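Can it clear a desk yet?

A bunch of you wrote back after last month's item on the dishwasher-loading machine (short version: plates yes, forks no, and please keep it away from the wine glasses), and most of you wanted to know about something a lot less glamorous. Desks! Workbenches! The kitchen table when half the family has been dumping stuff on it since breakfast. Can a robot clear that yet?

So I've spent a good part of the winter hanging around the workshop at Gratden, which is a small outfit over in Wivham that tests arms for light shop-floor jobs and lets me sit on a stool and ask annoying questions. They have one job that I've gotten weirdly fond of. They put out a table with the kind of things that pile up on any bench, and the arm has to pick things up one at a time and put them where they belong. You or I would do it while talking on the phone.

The count on the whiteboard when I last looked was 366 tries since the job was set up, and 66 of those were clean, meaning every item got where it was going and nothing got dropped, squashed or shoved off onto the floor. I wrote that down and felt a little let down, and then I stayed for the afternoon and got a lot more impressed, so let me try to explain.

Boxy things are easy now. Blocks, small cartons, anything with flat sides that keeps its shape when you squeeze it. I watched it move blocks for a solid stretch and got bored, which I mean as a compliment. Pens are mostly fine too, though they roll, and if the fingers come down a hair off center the pen shoots away and the arm closes very seriously on nothing at all. It has another go. It's patient in a way I am not.

Clear plastic is where things go sideways. Cups, bottles, those flimsy lids from takeout salads. The cameras have a rough time working out where the thing stops and the table behind it starts, and I can't blame them, I've knocked over plenty of water glasses myself. Gratden had me try it with one eye shut and a pair of kitchen tongs, and I missed the cup on my first grab. Missed it on my second as well.

And then there are cables. Oh boy. Pick up a cable in the middle and both ends go wherever they like, and if one end happens to be under something else you've now moved that too. The workshop's answer for the moment is to leave cables until last, and that's my answer at home too (the drawer under our microwave can confirm).

A few of you asked about price and whether you could have one of these in the house by next Christmas. My guess is no, and I'd say the same for the next one after that. The arm is bolted down, it needs its own bit of room, and somebody has to be around for the tries that go wrong. For a shop that sorts the same few parts all day I think it makes good sense already. For my kitchen table, with a school permission slip stuck to a banana, I'll keep doing it by hand.

One more thing before I go, because it came up in the mailbag a lot. Yes, it's slow. I raced it, of course I did. Same table, same pile, and I was done and drinking my coffee while it was still lining up on its second item. But it'll do the job 100 times over without wandering off to look at its phone, and I had my phone out before the coffee was gone.

Next month I'm off to Fidside to see a towel folder. If you have a chore you'd like me to pester somebody about, hit reply and tell me. Bathtubs are already on the list, and so is matching socks, which six of you asked for!

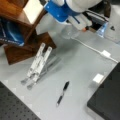 WIVHAM, January

The arm over the bench, with a bit of everything I've been going on about: something see-through at the gripper, a pen or marker lying out on the gray tabletop, a white cable running off across it, a little white block over by the big black thing on the right. If you were clearing this table, where would you start? I'd go for the block and save the cable for last. Send me your order and I'll pass it along to the folks at the workshop, who have strong feelings about it.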